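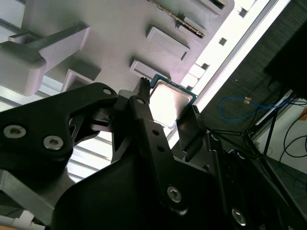
Swapping the processor in an older desktop

Updated 4/9/24 by Alina Cozma

Shut the computer down, unplug it and hold the power button for 5 seconds. Lay the case on its side and take off the cover. Touch bare metal on the case before you reach in.

Remove the heat sink. Loosen its screws a little at a time, working corner to corner, then twist gently until the old paste lets go. Don't pull straight up.

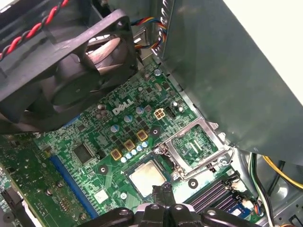

Old paste comes off with isopropyl alcohol and a lint-free cloth. Wipe from the edge of the metal lid toward the middle. A light smear like the one on this processor needs to go too - keep wiping until the cloth stays clean. Go easy near the capacitors and the gold-colored chokes by the socket.

Release the socket lever and lift the chip by its edges. Don't touch the underside. Line up the marked corner of the new chip with the mark on the socket and set it down flat, with no pressure. Close the lever.

Put a small dot of paste on the lid, refit the heat sink and plug its fan back in. Check the processor name in setup before you put the cover on.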